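Notebook, storage and packing
18/03/2019

Continued from the previous page. The shelf by the door is still not solved, but I leave it and go on with the boxes.

Today's work was to decide how the small cartons should go into the clear plastic boxes, so that a person can find one without taking everything out. Until now we have put them in as they came. When I looked for the Sero adhesive in the morning I had to empty two boxes, and it was at the bottom of the second one, under the Bolger fuses. The fuses should not be there at all. I moved them.

First I made a list of what we keep in small cartons. It is longer than I expected. The Stestar screws come in three lengths and the cartons look the same except for one line of print at the end. The Uvon labels come in rolls, one roll to a carton, and these cartons are softer than the others and do not like weight on them. Then there are the fuses, the adhesive, the spare bulbs, and a group which I have called "other" and will have to look at again.

I tried three ways of filling.

First way, cartons flat, one layer on another. It takes the most cartons and the lid closes well. But only the top layer can be read, and for the lower ones you have to lift. With the screws this is heavy. I don't want to do it every time.

Second way, cartons standing on the short end, with the print upwards. Everything can be read from above. The long screw cartons are too high for this and the lid stays open by 5 mm. I pressed it and it closed, but one carton got a bent corner, so I will not press it again.

Third way, cartons standing on the long edge, like books, in one row from front to back. The print is on the upper edge if you turn them correctly. The lid closes. Fewer cartons go in than in the flat way, but I think it is the best of the three. The row falls over when it is not full, and for this I cut a piece of stiff card and put it behind the last carton. It worked with the fuses. With the bulbs I have not tried yet.

One more thing about the order of work. It is better to bring the open bin to the front of the table and keep the closed box behind it. I did it the other way at first and I was reaching over the one to fill the other, and my sleeve pulled two cartons down. The carton should also be tipped a little when it comes over the rim. If it is brought in level, it catches on its neighbour.
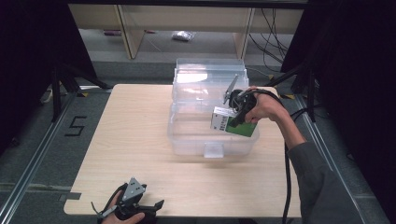

Onni Niskanen wrote in the margin that he agrees with the books way, but that the cartons with a green face should all be turned to the same side, otherwise from two steps away it looks as if there are two different products in the bin. He also asks why we need the lids at all on the boxes that are opened every day.

About the green side he is right, and I have added it to the rules. About the lids I am not so sure. Last July we left them off and by the end of the month there was dust in everything, and the label rolls had taken it the worst. I would keep the lids for the Uvon labels and the bulbs, and for the screws it can be as he likes.

Rules for now, until somebody finds better ones:

Cartons on the long edge, print upwards, one row.
Green faces all to the same side.
Only one product in one box. If there is space left, it stays empty, with the card behind the last carton.
Nothing on top of the label rolls.
Oldest carton at the front. Take from the front, fill from the back.

The last rule I must explain to everybody, myself also, because today I filled from the front twice.

Numbers, for the order: fuses, 10 cartons. Short screws, 70 pieces left in the open carton, the closed ones I did not open. Labels, more than 2000, which is enough and we should not buy any before the summer.

Still to do: write the names on the short side of the boxes, where they can be seen when the boxes are on the shelf. I tried a marker on the plastic and it came off with my thumb. Paper tape was better but it looks untidy. Ask Onni if he has any of the white tape left.

Check the "other" group. Two cartons in it have no print that I can read.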